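Subject: Re: [gripper-care] Fingers do not close parallel any more
From: Radomír Charvát
To: gripper-care list

Hello Ingeborg, hello all,

I answer between your lines, and after that I write how we do the service of our own hand-held gripper, because two other people asked me for it privately and it is easier to write it one time.

Ingeborg Hollmann wrote:

> We have the same hand gripper as Radomír, the one with the four
> plastic arms, and since January the two fingers do not come
> together parallel. The tips touch first and at the bottom of the
> pads there stays a gap. With a soft thing you do not notice, but
> small metal parts turn in the grip and then they fall.

This was also our problem last year. I first believed it was the pads and I changed them, and it became better for one week only. The pads were not guilty. It was the pivots in the arms. When the eyelet has play in the plastic, the arm can tilt a little, and the finger at its end tilts much more, because the finger is long.

> I have tightened all the screws on the linkage but now the
> trigger is heavy and the fingers do not open by themselves.

Please loosen them again. A pivot screw is not there to press the arms together, it must only hold them on the axis. If you tighten until the play is gone, you have hidden the play and made friction. The return spring is weak and it cannot win against this.

> Can somebody tell me the correct order for the adjustment? The
> sheet from Cudine has only a drawing and no text.
>
> Ingeborg

I know this drawing. It shows the parts well but you cannot learn the order from it. So I write down our order. Perhaps another workshop does it differently and I will be glad to read about it.

1. Before opening anything

Make a grip test and write down the result. We use small metal things with an uneven shape, because a smooth cylinder is too friendly and will stay even in a bad gripper. A twisted piece is good. Take it upright between the pads, close to the tips, hold it with normal trigger force and tilt the hand slowly to both sides. If the piece turns around its long axis, the pads meet only on a line. If it slides down, the force is too small or the pads are dirty. These are two different faults and they have two different repairs, so please do not mix them.
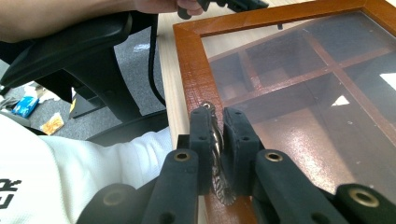

Should the arms be oiled at the pivots? Leave them dry, because oil collects dust from the carpet and from packaging, and after one month you have a grinding paste between the metal eyelet and the plastic.

If somebody has already put oil, take the arms off and clean them with a cloth and a little alcohol. Let them dry before you assemble. I had one set of arms from Plallomlow that came already greased from the shop. I cleaned these too, and I think they are running better now, but I did not measure this.

2. The eyelets

Take the arms off one after the other and put them on the table in the same arrangement as they were mounted. The inner arms and the outer arms look similar and it is easy to exchange them. I mark them with a pencil on the back side.

Hold each arm in the fingers and try to turn the eyelet with a small round stick, for example a toothpick. It must not turn in the plastic. If it turns, the hole in the plastic has become too wide and you need a new arm. Glue is possible, I have done it, but it was holding only 7 days with full use. After this I ordered new arms and did not try glue again.

Look also at the edge of the eyelet. When it is pressed to one side, the screw was probably standing at an angle. Then it is necessary to check the screw too. Roll it on a piece of glass or another really flat surface and you will see at once if it is bent.

3. Putting together

I begin with the inner arms on both sides, then the outer arms. Every screw only until it touches, and then back by a quarter of a turn. When all are in, open and close the gripper slowly and listen. It should be quiet and equal over the complete way. If there is a point where it becomes heavier, loosen the last screw that you have put in, because in my experience it is nearly always this one.

The order is important for one reason. If you start outside, the outer arms decide the position of the finger, and the inner ones must follow with tension. You can make it fit, but the tension will stay inside and you will find it again as play some weeks later.

Please use thread lock only when everything is running well, and use the weak sort. Ingeborg, I think from your message that there was already thread lock on your screws when you tightened them. In this case it is broken now and you must clean the thread before you put new.

4. The opening

This is the point that many people leave out, me also for a long time. After the assembly the two fingers must open by the same amount from the middle. If one side opens more, the thing you want to grip is pushed by one finger before the other one arrives. For a heavy object this does not matter, but a small part on a smooth table will jump away.

I check it on a plain table. Hold the gripper low above the table top, let the trigger go completely and look down between the fingers. The wood grain helps, because you can choose one line in it as a guide and put the gripper square to this line.

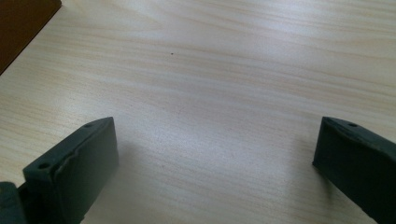

Then I close slowly and watch if the fingers meet on the place where I have aimed. With our gripper the opening is 62 mm between the pads when the trigger is free. I don't know if yours is the same, Ingeborg, it depends on the stop screw. Please measure and tell me, I would like to compare.

If one finger comes too early, do not correct it at the finger. The screws at the finger are only for fixing it. The correction is made at the small stop near the trigger, and if the stop is already at its end, then one of the arms is in the wrong place and you go back to point 3. I am sorry to write this, but I had to do it myself two times.

A good light from the side is useful. When the light comes only from above, the fingers are dark against a light table and you don't see well how near the lower corner is to the surface. For picking flat things both corners must come down at the same moment.

5. The pads

Only now look at the pads. Clean them with warm water and a little soap, no solvent, because solvent makes the rubber hard at the surface. We change them after some 4 months. The people from Gadex told me that they are waiting longer, but they grip only carton and this is much softer to the rubber than metal.

When you glue new pads, close the gripper on a sheet of thin paper and leave it for the night with a rubber band around the fingers. In the morning pull the paper. It should resist the same at the top and at the bottom. This is also the best final test for the problem which you have described, because the gap at the bottom would show itself immediately.

After the complete work repeat the grip test from point 1 with the same metal piece, and write the result next to the first one. I keep these notes in a school notebook that stays in the drawer with the spare arms. It looks old-fashioned, but when the tilt comes back I can see after how much time it was.

About spare parts: the arms from Peñalver fit without any change, only the eyelets are a little higher and you need the longer screw. The arms from Plallomlow fit with the original screws. For the price they are nearly equal. I would take the ones which can be delivered first.

Ingeborg, if you write me which arm has the play, left or right, inner or outer, I can look if I have one here that is left over. I go to the post on Wednesday, so before that would be good.

One question from my side to the list: has somebody tried metal arms in place of the plastic ones? I am afraid that the gripper becomes too heavy for a full day in the hand - the wrist is already tired with the plastic ones - but perhaps a thin sheet would be possible for the inner pair only.

Many greetings,
Radomír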